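Wood Surfaces in Shared Study Rooms: A Survey of Care and Wear
Student project report
Ruoxi Guo
9 Feb 2020

1. Background
The college at Indville replaced most of its painted desks with wooden tables over two summers. Students liked the change, but complaints about rings, scratches and sticky patches started within a term. My project looked at how people treat wooden tables in shared rooms and which simple care routine they would accept.

2. Method
I sent a short questionnaire to 1,021 students and staff through the Skillum noticeboard. 600 replied. I also interviewed 20 people who use the rooms on most days, including cleaning staff from the Dong building. The interviews were done in person and took 20 minutes each. Questions covered drinks, coasters, cleaning sprays and whether people report damage.

The grain on these tabletops runs in fine horizontal lines, and several people in the interviews said they wipe along it out of habit. Others had never thought about it.
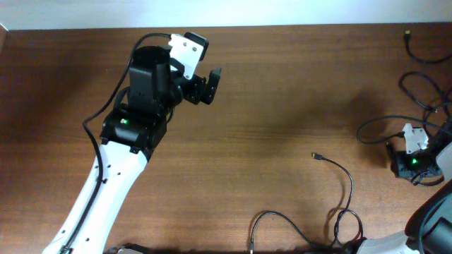 3. Results
Most people who replied put hot drinks straight on the wood. Coasters were used when they were already on the table, but few people went to fetch one. Cleaning staff preferred a damp cloth to spray - the spray left a film that held dust. Damage was rarely reported, mainly as people did not know who to tell.

4. Problems with the survey
The question on sprays was badly worded and I left those answers out. Evening users are also under-represented, as the interviews all took place before four o'clock.

5. Next steps
The Hirier reading room has agreed to keep coasters on every table until the end of March. I will repeat the drinks question there afterwards and add the replies as an appendix.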